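25/11/2021

Wrist cam and finger comparison, glassware. Setup same as last entry, brown table, overhead light only, no side lamp. Mpho wanted the Vumex fingers tried before we order more Fiswood pads, so both sets went on the same arm with the same controller settings. Speed 80 mm/s on approach, grip force limit 40 percent.

Fiswood first. 34 picks on the test tube, lying flat and standing. Fine on the standing ones. Lying flat the tips push the tube along before they close. Did not break anything. Swapped to the Vumex set after lunch and redid the hand-eye calibration, which took two goes (first one I had the old tool length in, my mistake).
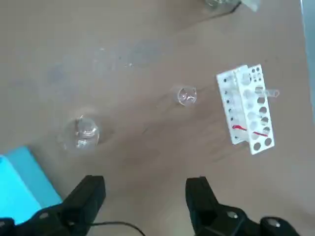 Wrist view with flask, beaker and rack. Tube lying across the top of the rack.

Clear glass on this table is hard for the detector. It finds the rack every time. The beaker comes and goes, and the flask box jumps to the reflections when exposure goes up. Leire suggested locking exposure and turning the gain down. Tried that, flask is steadier, beaker no better. Pale smudge on the tabletop should be cleaned off before the next set, I don't want it in the background model.

The fingers take up a good part of the bottom of the view. Ayanda has a mask for that from March, need to check it still fits the Vumex shape.

To do:
Move the cable so it stops showing between the fingers
Rerun with the 200 ms settle time
Ask Yolandi for the matte mat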